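The ferry to Dastholm stopped running at noon in February, so Elsa Heiskanen spent the night in the harbor office at Wesska with the box of letters on her knees. The man who sold the tickets gave her a key and told her to leave it under the mat. 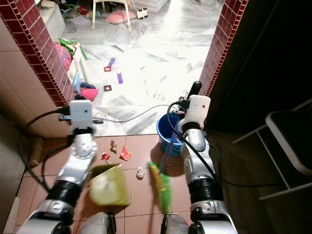 *4 min read*

The letters had belonged to her grandmother's aunt. They were tied with kitchen string in bundles, and there were 161 of them. All but the last bundle were from a man who signed himself only Kettunen and who had kept the light at Triltumness.

He wrote mostly about oil. He wrote how much had been delivered and how much had been spoiled, and what he had paid the boatman, and that the boatman was a thief. Now and then he put in a line about the weather. Once he wrote, "I have thought over what you said at the pier and my answer is the same." He did not say what the answer was. The next letter was about oil.

Elsa ate a cheese sandwich and read on. She had promised her mother she would take the box to the parish on Dastholm and be done with it. The parish wanted anything to do with the light. Her mother wanted the closet back.

She called home at nine.
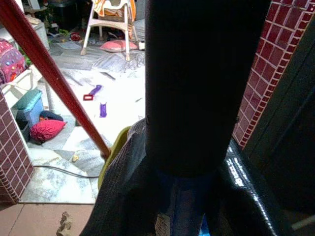
Her mother said there was no sense in reading them. They were dull, she said, she had tried it herself one winter and got as far as the second bundle. Was Elsa warm enough? Had she eaten? And she was not to go giving them away to just anybody, they were to go to the parish and she was to get a receipt.

"Did you know he asked her something?" Elsa said. "Or she asked him."

Her mother said people were always asking each other things.

After the call Elsa untied the last bundle. It was thinner than the others and the handwriting was different. It took her a minute to see that these were the aunt's own letters, the ones she had sent out to the light. Somebody had sent them back. There were 17, and the first one began in the middle of a quarrel.

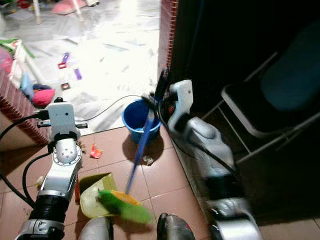 She had a hard, upright hand and she did not waste paper. She told him the house her father built in 1859 was hers now, with the roof sound and two good stoves, and that a man could keep a light from a house as well as from a rock if he had a boat and was not stubborn. She told him he was stubborn. In the fourth letter she told him what coal cost. In the ninth she said she had painted the back room and would not say what color.

Elsa put the two sets side by side on the counter and tried to match them by date. It was slow work. He had answered the letter about coal with a complaint about wicks. He had answered the one about the room with nothing at all for five weeks -- then a page and a half on a new lamp glass, and at the very bottom, smaller than the rest, "Is it blue."

She laughed out loud in the empty office. Then she looked for the reply, and it wasn't there.
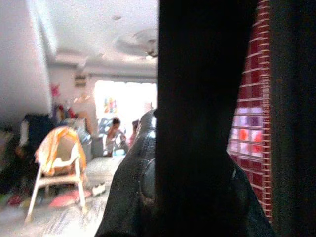
The aunt had never married, as far as anyone in the family knew. She had died in the house with the two stoves, and it was sold, and later it burned. Elsa had walked past the lot as a girl and there had been nothing on it but nettles. She tried to think what color a woman like that would have picked. Blue seemed too easy. She thought of red, a strong red with a grid of lines in it like brickwork, and could not imagine anyone sleeping next to it. Green was possible. By then it was nearly two and the heater had gone off.

She slept in the chair with her coat over her. The ticket man woke her when he came in at six and asked if she still wanted the first boat. She said she did.

On the way over she stood at the rail with the box under her arm. They passed Triltumness on the left side. The light had been automatic for years and the keeper's house had lost its door. She could see straight through it to the water.

At the parish office a young woman counted the letters twice and wrote out the receipt. One hundred forty-four, it said.

"I thought there were more," the young woman said. "Your mother told us there were more."

"She never got past the second bundle," Elsa said. She folded the receipt and put it in her coat, next to the rest, and went to ask when the boat went back.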